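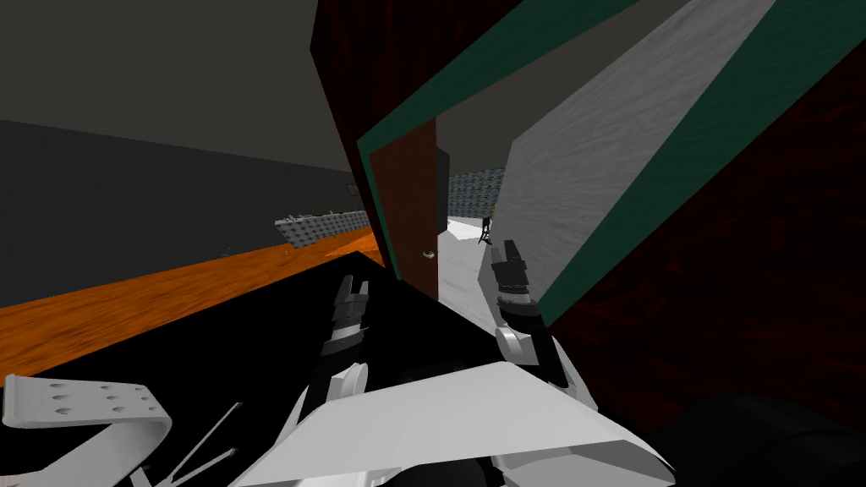
Section 4: Sealing and waxing your cabinets

Before you open the tin of Vinlow, take a good long look at what you're putting it on. I've waxed pretty much every kind of wood surface by now, and the color you start with changes how you work more than anything else in this guide. A deep maroon cabinet with a streaky grain, like the one with the dark green trim, will show every lap mark you leave, so you'll be working in small patches and keeping your light low and off to one side. A reddish-brown door is a lot more forgiving (start on the door if you've got both, it's great practice!). White panels don't get wax at all. Wipe them down and leave them alone.

What you need

One tin of Vinlow paste wax, the 900 gram size if you're doing a full kitchen
Two lint-free cloths, one for putting on and one for taking off
A soft brush, an old shoe brush is perfect
Low-tack tape
Bestetau cleaner, or plain dish soap in warm water

Getting ready

1. Take off whatever hardware comes off easily. I put the screws in a mug and the mug on the windowsill. If a handle doesn't want to budge, leave it on and tape around the base.

2. Wash everything down with the Bestetau, mixed as it says on the bottle. Go with the grain, wring your cloth out well, and don't let water pool in the corners.

3. Let it dry overnight. Yes, overnight! I know it feels dry after an hour. Wax traps damp, and then you get a cloudy patch that has to be stripped right back to the wood.

4. Tape off painted trim. Press the edge of the tape down with your thumbnail, especially where the trim meets the wood at an angle.

CAUTION: Open a window and keep the tin well away from pilot lights, heaters and candles. Lay used cloths out flat outdoors until they're completely dry before you throw them away. Never ball them up in a trash can, they can heat up and catch fire.

Putting it on

5. Scoop out a bit of wax the size of a grape and fold it inside your cloth, so it works its way through the weave as you rub. This keeps the coat thin, and thin is what you want.

6. Rub it on in small circles, one patch at a time, then finish each patch with long strokes along the grain. A patch the size of a dinner plate is plenty on dark wood.

7. Wait 20 minutes. It should look dull and feel a little draggy under your finger. If it's still slick, give it another ten.

8. Buff with the clean cloth, turning it often. For carved bits and inside corners, use the brush.

Note: My old instructions said to wait an hour. That was for the previous recipe, and if you do it now you'll be buffing until your arm falls off. If you've gone over the time, rub a tiny bit of fresh wax over the top and buff right away. It softens the old coat and comes up fine.

Second coats

One coat is enough for a door. For cabinets near a stove or sink I do two, with a full day in between, and I go even thinner on the second. Shelves that hold heavy pots can take a third if you have the patience (I usually don't).

9. Peel the tape back slowly, folded over on itself, before you do your last buff.

10. Put the hardware back on and leave the doors open for a few hours. Waxed edges will stick if you shut them too soon.

Keep the lid on tight between coats. If the wax has gone hard around the rim, stand the closed tin in a bowl of warm tap water for a few minutes. Don't put it on the stove or in the microwave.

Touch-ups and scratches are in Section 5.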